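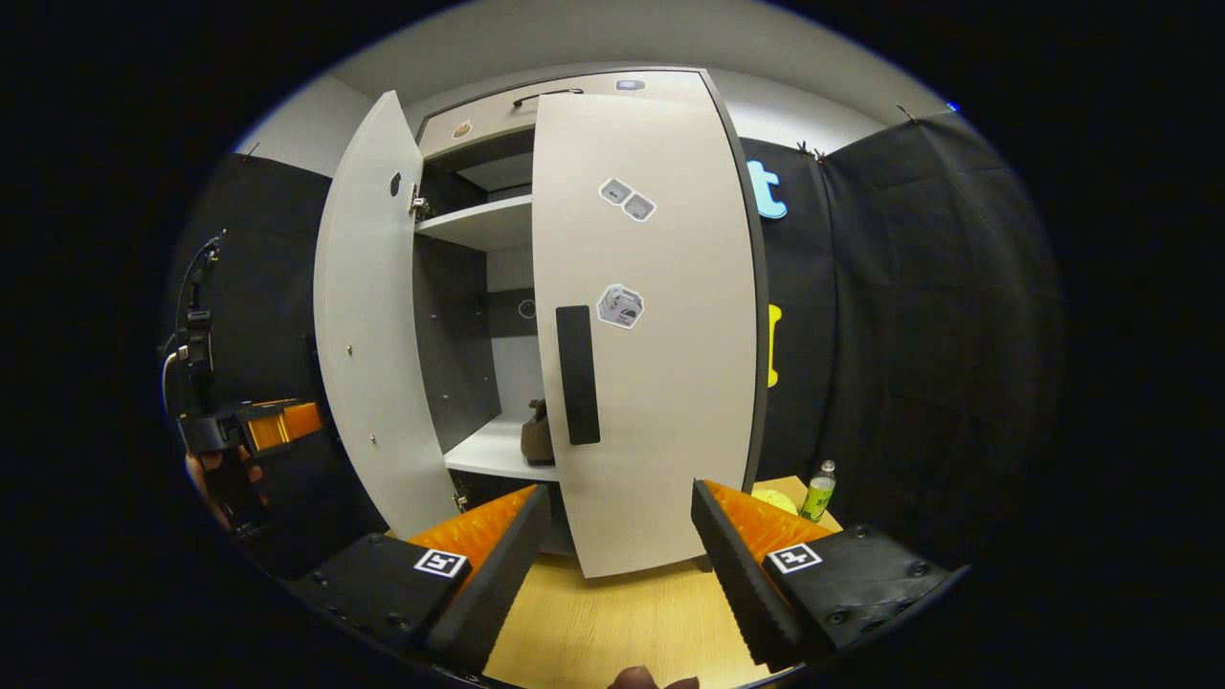

Small Cabinets: Cleaning, Shelving and Keeping Doors Straight

A small two-door cabinet with a couple of shelves inside will hold a surprising amount, as long as it gets emptied once in a while. Most of the ones people write to us about sit on a table or a counter, get opened ten times a day, and are never cleaned behind the front row. The tips on this page are for that kind of cabinet. They work for white painted ones and for the coated sort.

Emptying it

Open both doors all the way before you take anything out. If one door is left half shut you will miss whatever is sitting behind it, usually on the bottom shelf at the side. Small bags are the worst for this.

Put everything on a towel next to the cabinet. Throw out empty boxes and dried-up tubes right away. Anything that belongs in another room goes in one pile, and that pile gets carried off before you start wiping.

Washing the inside

Dark interiors hide dirt but show dust and streaks. Vacuum first with the brush attachment, corners included, then wipe with a cloth wrung out in warm water with a few drops of dish soap. Go over it again with plain water and dry it with an old T-shirt. Do the back wall before the shelves.

If there is any kind of dial or fitting on the back wall, wipe around it with a barely damp cloth and use a cotton swab for the edge. Don't spray toward it.

Leave the doors open for an hour before you put things back. A closed cabinet with damp shelves will smell by the next morning.

White doors

Fingerprints collect next to the handle and along the edge where people push the door closed. Dish soap takes care of most of it. For gray scuffs, use a paste of baking soda and water on a soft cloth, rub lightly, and rinse. Try it on the inner face of the door first. Melamine sponges work too, but they dull a glossy finish, and you will see the dull patch every time the light hits it.

Black handles need a dry cloth afterward or they spot. On long upright handles, run a corner of the cloth down behind the bar, where the grease is.

Stickers and labels

Picture stickers on the outside are handy when several people use the same cabinet, or when children are putting things away. Stick them at the eye level of whoever uses it most. Wipe the spot with rubbing alcohol and let it dry before you press the sticker on, and it will stay put for years.

To take one off, warm it with a hair dryer on low for half a minute and peel slowly from a corner. Rub any leftover glue with cooking oil, wait five minutes, then wash with dish soap. Nerea Collado wrote in to say she uses peanut butter for this. It does work, though you have to wash the door twice.

Doors that don't line up

Check the hinge screws with the door open. If a screw turns and turns without biting, take it out, fill the hole with a wooden toothpick and a little wood glue, snap the toothpick off flush, and let it set overnight before the screw goes back in. This is for wood and particleboard only. On metal cabinets, use the next size up in screws.

If the screws are tight and the gap is still uneven, the cabinet may be standing crooked. Slide a folded piece of card under one foot at a time and watch the gap change. When it looks right, swap the card for a felt pad of the same thickness.

For squeaks, put one drop of sewing machine oil on each hinge pin, swing the door a few times and wipe off the extra. Cooking oil goes sticky in a few weeks.

Protecting the table

A cabinet on a light wood tabletop can leave marks, and grit under the feet will scratch. Felt pads are enough. Replace them when you do the yearly clean. Ours gets done in February, when there is not much else going on.

What goes where

Heavy things go on the bottom shelf. Keep the upper shelf for what you use daily, one row deep if you can manage it. Bags and soft things do better in a low open box, so that you can pull the whole box out by its front edge.

Shoe care supplies, batteries and tape can share a cabinet. Keep food out of it if there is polish or glue inside.

Updated 6th July with the toothpick repair, thanks to Eusebio Gallardo.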